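Bass disappears when I play my EP masters on small speakers and on the club rig

Posted by Hala Hijazi in Mixing and Mastering

I'm finishing a three-track EP under the name Zotetti and I'm stuck on the low end. It's slow, heavy stuff, 70 bpm counted one way and 140 the other, with long sub notes under fairly dry drums. On my headphones it sounds the way I want it. In September I got to play two of the tracks at Plistcombe before the doors opened and the sub line was barely there. The kick came through fine. Everything between kicks was a kind of hole.

Then I played the same files on my phone and on the kitchen radio and there was no bass line at all on either. I expected that on the phone, but the hole on the club system bothers me because it has proper subs and other people's tracks sounded huge on it ten minutes later.

What I have now: the sub is a plain sine from Volus, one oscillator, no drive. It runs through a stereo widener that I put on early and forgot about until I wrote this out. The kick is a sample with a long tail, tuned to the same note as the first bass note. There is a sidechain compressor on the bass, fast attack, and a release that I set by ear on headphones. The master has a limiter pulling down quite hard in the drop. I have a high-pass on everything except kick and bass.

I've tried turning the sub up. That makes the limiter work harder and the whole track gets quieter and flatter. I've also tried swapping the kick for a shorter one and it helped a bit on the second track but made the first one feel weak.

Room is a spare bedroom with no treatment, so I do nearly all of it on headphones. I have small monitors but I can't hear anything under the kick on them.
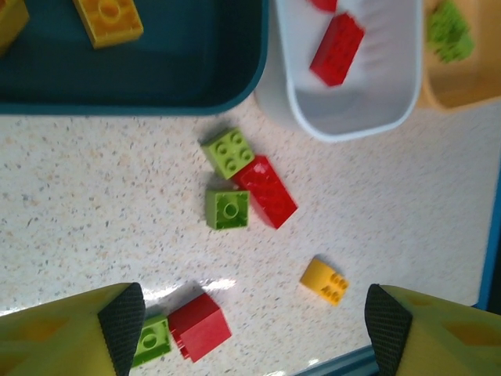
Mostly I want to know what order to do things in. I've been changing four things at a time and then not knowing which one did what. Also, should I be sending the tracks out to a mastering engineer as they are and letting them deal with it? The label deadline is close but I can move it once.

Torbjørn Midtbø

Take the widener off the sub before you do anything else. I'd put money on that being most of your club problem. Many club systems run the subs in mono, and a lot of wideners work by making the left and right channels different from each other. When those get added together the parts that are out of phase cancel, and on a pure sine there is nothing else left to hear. On headphones you never notice, each ear gets its own channel.

You can check it in a minute. Put a utility plugin on the master, switch to mono, and listen to the bass on its own. If it drops in level or goes thin, there's your answer. Then bypass the widener and listen again.

After that I would go in this order, one change at a time, with a new file saved for each:

Mute everything except kick and bass. Turn the limiter off. Bring the master down so nothing clips.

Look at the kick and the bass note where they land together. If both are long and on the same pitch they will add up on some hits and cancel on others, depending on where the sine is in its cycle when the kick hits. Set the oscillator to restart its phase on every note. Most synths have a retrigger switch for it, and it's often off by default. Then try flipping the polarity on the kick and keep whichever way is louder and fuller in mono.

Shorten the kick tail with a fade. You don't need to swap the sample. Fade it out sooner and let the bass take over. On your first track I'd leave the front of the kick alone, it's probably the tail that gets in the way.

Now redo the sidechain release. If it is too slow the bass never gets back up to full level before the next kick, and that would also sound like a hole. Watch the gain reduction meter and make sure it returns to zero well before the next hit.

Only then put the limiter back.

For phones and radios it's a separate problem. A sine at 45 or 50 Hz simply isn't reproduced by a speaker that size and turning it up will do nothing. You need harmonics. Copy the bass to a second track, put some saturation on it, high-pass it at 89 Hz or wherever sounds right, low-pass it near 2000, and blend it in quietly under the clean one. The ear fills in the low note from the overtones. Keep the clean sub mono. The upper copy can have a little width if you want it, as long as you check it in mono too.

On mastering: don't send it yet. An engineer working from a stereo file can make the low end mono, but if the bass has already cancelled itself there isn't much to bring back. Fix the mix, then send it without the limiter and with some headroom.

Rodica Sandu

just layer a distorted bass over it, works every time. also headphones are fine, ignore people who say you need a treated room. I did my whole first release on the cheap ones that came with a phone

Margit Nygård

I agree with Torbjørn on the order. A few things to add from the side of someone who does live sound and has to play people's unmastered files.

Your limiter may be doing more harm than you think. If it's pulling down on every sub note, it's turning the drums down with them, and then the track sits below the others in the set at the same fader position. The person on the desk can raise it, but the balance inside the track is already fixed. Try getting the loudness from the range between 200 and 3000 Hz instead. A slow heavy track can be quite modest in the sub and still feel big if the mids are solid.

Get a spectrum analyzer and set the block size high, otherwise the low end is just one wide lump on the screen and you can't tell the kick from the bass. Load two finished tracks in the same style, bring them down to match yours in level, and compare. You're looking for the shape. Don't chase the exact numbers.

Check what the notes are as well. If your bass line drops to a low C or D in places, those notes are under 40 Hz and plenty of club systems are filtered around there to protect the drivers. One or two notes going missing would sound like holes even if everything else is right. Moving the track up by two or three semitones is sometimes the whole fix. It's a nuisance if you have vocals recorded, but you didn't mention any.

Where you stood matters too. An empty room before doors has strong and weak spots for low frequencies, and the middle of the floor can be one of the weak ones. You said other tracks sounded fine, so I don't think it explains all of it, but walk around next time before you judge.

I don't agree that the room and headphones don't matter. Headphones are good for hearing the sub itself, I use them for that. They are bad for judging how kick and bass add up in mono, so leave the mono switch on for that part of the job.

Hala Hijazi

Thanks both. I did the mono check and the sub on the first track almost vanished, so that was the widener. Second track had it on as well, at a lower setting. Both are off now.

The retrigger switch was off too. With it on, the kicks are much more even from hit to hit. I kept the original kick on track one with a shorter fade.

The lowest note in track three is a D, which I hadn't checked. I'm going to try it up two semitones tonight and see if I can live with it. I'll send the mixes to Solheim without the limiter once that's decided.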